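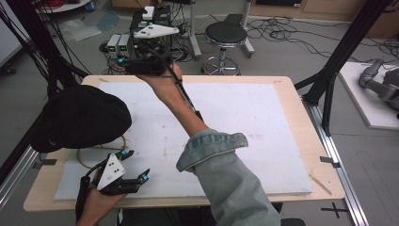
Black cap and tan cord on the white board.

We use cookies to keep this site working and to count visits. By continuing to read you accept this. Accept / Settings

Posted Friday, 9:40 p.m.
By the Stelach workshop diary

Got in at eight. Cold on the way over, and the bus from Terbridge was late again, so I had the second half of my coffee standing up. I had meant to start on the shelves but ended up spending most of the day on the table.

It's the blond wood one with the rounded corners. The foam board on top of it has been there since the fall and it shows. Smudges, scuffs, places where something got dragged. I like having the board there because it saves the wood, and I can see small parts against white. But it does pick up every mark, and I had put off dealing with it since before the holiday.

First I went over it with a damp cloth. That took care of the dust and left the rest. Then I tried the Wisach cleaner from the bottle under the sink, a little at a time, on one corner. It lifted a few marks and made the surface feel slightly tacky, which I didn't like, so I stopped. I went over that corner again with plain water and left it to dry while I ate.

I also looked at the tape. There are two small black pieces, one at the left edge of the tabletop and one at the right. They line up with where I want things to sit, and I didn't want to lose them while wiping. The corner of the right one had lifted a little and I pushed it down with a thumbnail. If it lifts again I'll cut a new one.

The scrap of wood is an offcut from the shelf brackets. I keep it for putting under things and for testing the sandpaper. The 80 grit is too coarse for the tabletop edge and I knew that, but I tried it on the scrap anyway to see what it would do. It left deep scratches. I need to buy something finer.

The cord came off a package. I untied it and didn't cut it, and it's a good length, so I'll wind it up and put it in the drawer with the others. The drawer is getting full. I should go through it, but that's a job for a wet Sunday.

Lunch was soup from the place on Somogyi Street. They have put the price up and made the roll smaller. I sat on the step by the door for a while afterward and wrote out what's left to order: finer sandpaper, a box of 200 wood screws, more cloths, two lamp bulbs. The screws come in 200 or 700 and I don't have anywhere to put 700.

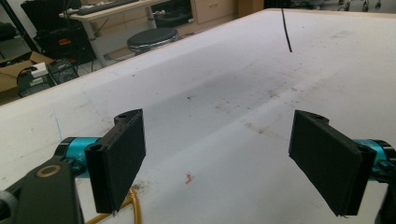 The gray area in the middle is the worst of it. It's wide and it has small dark specks in it, and then there are smudges going off at an angle toward the right. I tried a pencil eraser on the specks. That worked on some and did nothing to others. I think the ones that stayed are pressed into the surface and I'd have to scrape them out, and then there would be dents, so I let them be.

The thin blue line on the left can stay too. It's faint now. I thought about drawing it again with the ruler and then decided it was still good enough to work from.

I priced a replacement board. The size I'd want is 24 dollars at the store in Terbridge, and I'd have to carry it home on the bus, and last time I did that I dented a corner on the fare box. The other choice is to turn the present one over. I haven't looked at the underside in months. If it's in decent shape I'll do that and put off buying one until spring.

After that I swept. I did the open part of the floor and then moved the things I could move and did behind them. I found a pencil, a washer and the cap off a glue bottle. The glue had dried out weeks ago, so I threw the cap away.

By the time I'd finished it was past four and getting dark. I did some of the work I was supposed to be doing in the first place, which was checking the cables on the low white shelf. They're in a tangle. I pulled one out to see how long it was and that made the rest worse. I'll label them as I separate them, with the masking tape and the thin marker.

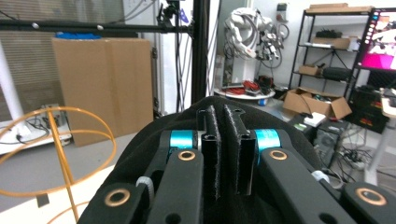 Orange wire rings at the left. The tall carton is back by the shutter.

The carton needs to go somewhere else. It's fine where it is until somebody wants the shutter up, and then it's in the way. I keep setting things on top of it, too. The blue things up there need a shelf of their own, which brings me back to the shelves I didn't start.

The orange piece can stay on the white top for now. It's awkward to store with all those curved rods, and I don't want to set anything on it and bend one.

Left at six-thirty. Dinner was eggs and the rest of the bread. My shoulder is a bit sore from the sweeping. Tomorrow I'll turn the board over and see what's on the other side, then measure for the shelves before I do anything else.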